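Choosing a Pendant Lamp for a Small Dining Corner
Student project report, course in Interior Lighting and Home Products

Last updated: December 22, 2019

1. Background of the project

The task in this course was to choose one kind of home product, compare models from the market, and write a recommendation for a real room. I chose pendant lamps. The room is the dining corner of the apartment which I share with two other students. It has one ceiling outlet, one window to the north side, and a table where we eat in the evening and often study after that.

The old lamp was a paper globe. It gave a soft light, but the light went everywhere in the same amount, and the books on the table were always a little too dark. For this reason the first wish of all three of us was more light on the table surface. The second wish was that the lamp should not shine in the eyes of the person who sits. The third wish was about price, because the budget of the course allows only simple products and we have to pay for the lamp ourselves.

2. The models

After reading catalogs I kept three pendants for the comparison. In the report I call them by their series names.

Brestilex is a metal dome, painted matte black outside and white inside. The opening is wide and the edge is turned a little inward. It uses one bulb with a normal screw base. The cord is covered with black fabric and can be made shorter at the ceiling cup.

Onley is a cylinder of frosted glass with a brass ring on top. It is the most elegant of the three in my opinion, and it looks good also when it is switched off. The glass is heavy, so the ceiling hook must be checked before mounting.

Cowie is made from thin wood strips which are bent into the shape of an onion. The strips leave open spaces, and the light goes out between them. The catalog says that it brings "a forest mood" into the home. It is sold flat and the customer has to put it together.

3. The table surface

A dining lamp is always seen together with the table below it, so I had to think about finish and reflection before I measured the light. A brown wood surface with some gloss sends back a part of the light, and a strong bulb can make a pale spot on it. With a matte surface this problem is smaller, but most of the tables in student apartments have some kind of varnish.

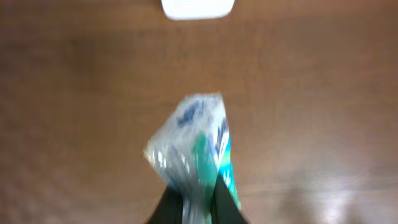 4. Method

I borrowed a simple light meter from the school and mounted every lamp for one week. All the lamps used the same LED bulb with warm white color. The bottom edge of the lamp was always at the same height over the table. I measured in the evening with the curtain closed, first in the middle of the table and then at the place of a sitting person. At each point I took three readings and used the middle one.

Besides the measuring, my two roommates and I wrote short notes every evening. We wrote if the lamp was in the way when we talked across the table, if reading was comfortable, and if we saw the bulb directly. I know that three persons is a very small group, and the notes can not be used as a general result.

5. Results

Brestilex gave 405 lux in the middle of the table, and Onley gave 322 lux. Cowie was the weakest, and I do not give a number for it because the readings changed very much depending on if the meter was under a strip or under an open space. At the sitting places the difference between Brestilex and Onley became smaller. The glass of Onley spreads the light to the sides, while the metal dome sends nearly everything down.

For the eyes, Onley was the most pleasant. With Brestilex, one roommate who is quite short could see the bulb from her chair. We made the cord longer by the width of a hand, and after this she did not write about it again. Cowie made long stripes of shadow on the walls. In the first evening we all liked them, but on the fourth evening two of us wrote that the stripes were tiring for reading.

Reflection on the table was noted for Brestilex only. It appeared on the side near the window, and it disturbed when there was a glossy magazine or a plastic folder on the table. Changing to a bulb with a frosted cover made it softer.

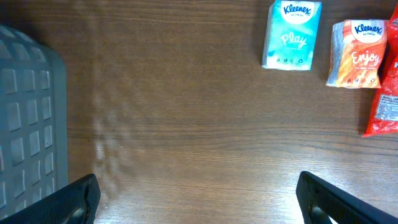
Fig. 2. Wood grain with a hazy patch of reflected light.

6. Cleaning and mounting

The dome of Brestilex is cleaned with a dry cloth in less than one minute. Onley shows fingerprints on the brass ring. Cowie collects dust between the strips and I needed a small paint brush for it. Cowie also took the longest time to mount, and the drawing in the instructions has two steps in the wrong order.

The store Grornlow, where I bought the lamps, accepts returns if the box is complete. I recommend to keep all the small screws in a bag.

7. Recommendation

For our dining corner I recommend Brestilex with a frosted bulb. It gives the best light for studying and it is easy to clean. If the table is used only for meals, I would choose Onley, although it costs more. Cowie is better for a hallway or a bedroom, where no one has to read under it.

In February I want to repeat the measuring with a dimmer, which was not possible now because the wall switch is old and the landlord has to change it first.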